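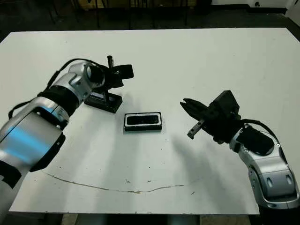

White table with black stand and small white-rimmed item.

Zulum workroom, minutes, 2020-09-05

1. Minutes of the May meeting approved.
2. Stands. Ulodar has delivered 85 of 254. Remainder due in 10 days. Base plates to be wiped before packing.
3. Table. Top stays white and matte. Aguirre quote for a second table accepted.
4. Labels. Nutow to resend proofs; the last set had the wrong part number.
5. Next meeting: date to be set by email.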